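Let the Side Paths Stay Narrow
Opinion - 26/09/2021

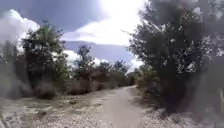

Vol. 20, No. 4, p. 81

The Cetmont district plan proposes to bring every public footpath up to one surface standard. The standard calls for a uniform width, a crushed stone base and a bound top layer. I think it should apply to the main routes only.

A compacted earth path sheds water when it has a slight cross slope and open ground beside it. A bound surface sheds the same water faster and in larger amounts, so it needs drains, and drains need clearing. The plan budgets for construction. It says nothing of clearing.

The Undora loop was rebuilt this way four years ago. The new edge held, but runoff from it cut a channel along the downhill side, and the channel has been filled twice. The older stretch toward Felton was left as it was and gets one pass with a hand rake each May.

Supporters of the standard point to access, and they are right that wheelchair users need firm, even routes. That is a case for building a few paths properly and keeping them in repair. It does not extend to steep side paths, where the grade alone rules out most wheels and a harder surface mainly raises the speed of bicycles.

Width matters as well. A wider cut removes roots that hold the bank, and shade that slows drying and cracking in summer.

The district should publish maintenance costs per mile for both types before it votes. If the figures favor the standard, I will accept it on the Cheng road section first.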